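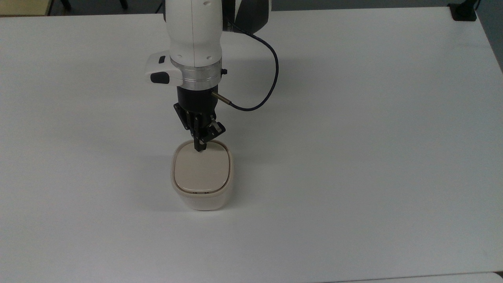 Home Projects Meetings Documents Contact

Filed under: Safety and Fault Review

Minutes, Fault Review Meeting, Container Handling Cell
November, start 3:20 p.m.

Chair: Michalis Psarras
Present: cell operations, controls, mechanical, safety. Supplier Trukach joined by phone for items 2 and 3.

1. Previous minutes
Accepted with one correction. The cable inspection interval was recorded under the wrong cell. It applies to this one.

2. Overforce event on lid contact
Psarras read the event record. During a lid contact routine, the arm continued downward after the fingertips had reached the lid. The controller should have stopped the move at the contact threshold of 20 N. The logged peak was 90 N. The arm stopped only when the operator pressed the emergency stop. There was no injury. The container was withdrawn with a cracked lid rim and has been kept in the parts cabinet with a tag.

Operations noted that the operator was standing at the side of the table with both hands clear. The written procedure allows one hand near the container during positioning. Safety asked that this permission be withdrawn today, before the cause is settled. Agreed.

Controls presented the logs. The force reading was frozen for the last part of the move – the same value repeated on every sample until the stop. The motion program read the frozen value as no contact. There is no check in the program for a reading that stops changing. The peak figure comes from the joint torque estimate, which is recorded separately, and should be read with that in mind.

Mechanical had expected a loose connector at the gripper base. The connector was found seated and the pins were straight. The cable was then flexed by hand along its loop while the reading was monitored. The value froze twice with the wrist turned toward the end of its range. It did not freeze with the wrist in the normal working position. Mechanical considers an internal break in the cable likely but has not opened it.

Trukach stated that the cable is rated for 3,000 wrist cycles at the present bend radius. Operations has no cycle count for this cable. The counter was reset when the Skumix software was installed and the earlier value was not written down. Trukach asked for the cable to be returned uncut. Mechanical objected to the wait. Decision: return it uncut, with continuity results attached.

3. Interim measures
Discussion of whether the cell can run before the replacement cable arrives. Operations asked for reduced speed only, as the Koutsoukos container trial is already behind. Safety did not accept this. Reduced speed lowers the impact but does not stop the arm from pressing on after contact.

Controls proposed three changes:
– stop the move if the force reading repeats without change for longer than the set limit
– compare the force reading against the joint torque estimate and stop on disagreement
– set a lower height limit in the program for each container type, so the fingers cannot travel past the lid

The first and third can be done in the current Skumix version. The second needs a change to the Zuvness controller settings and a repeat of the stop test. Trukach confirmed that the settings are open to the customer but would not comment on the test method.

Decision: the cell stays locked out in automatic mode. Jogging by hand control is allowed for inspection, with the guard zone clear and a second person at the emergency stop. Automatic mode returns after the cable is replaced and all three changes have passed the stop test.

4. Reporting
The first entry in the fault log read "lid damaged, container changed." It gave no mention of the emergency stop. The event came to review only through the controller record. Safety will revise the log form so that any emergency stop must be entered as its own line. Operations asked whether test presses should be included. Yes, marked as tests.

5. Actions
Mechanical: remove cable, record continuity at each wrist position, ship to Trukach.
Controls: frozen-reading check and height limits; draft the torque comparison for review.
Operations: amend the positioning procedure, hands outside the guard zone at all times. Start a written cycle count with the new cable.
Safety: revised log form; stop test plan, including a test with the force signal disconnected.
Psarras: inform the Koutsoukos trial group of the delay.

6. Other matters
Spare cables. None in stock. Mechanical to request a price for two – the second to be held for the other Zuvness arm, which has the same routing and has not been checked. That arm is to be inspected before its next automatic run.

Next meeting to be called when the stop test results are available. Closed 4:35 p.m.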